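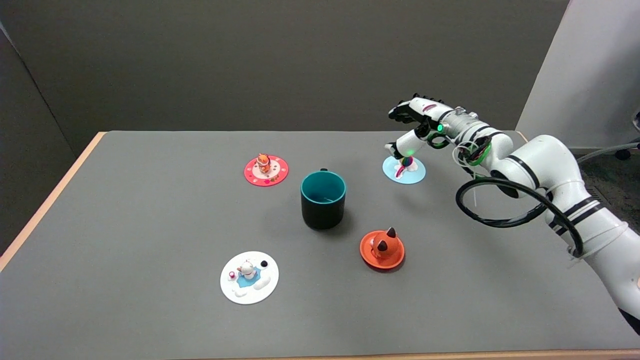
Run the water boiling test before each stove demonstration, using the same Merau stove that will be shown to the public. Choose a level surface out of the wind and clear it first. Weigh the dry pot, add 4 litres of water and note the starting temperature.

Load 500 g of charcoal and light it from the top. Open the air door fully and start the timer once the pot is on. Record the temperature every two minutes. At 90 degrees, close the air door halfway and keep the lid on until the water boils.

Lift the pot off with gloves, tip the remaining charcoal into a metal tray and weigh it. Subtract this from the starting weight to get the fuel used. Enter both figures on the Vallix sheet, along with the stove number.

Repeat the test if the air door was opened late. Send completed sheets to Ruaridh Lamont at the Jamport store by 8 a.m. on the day of the demonstration.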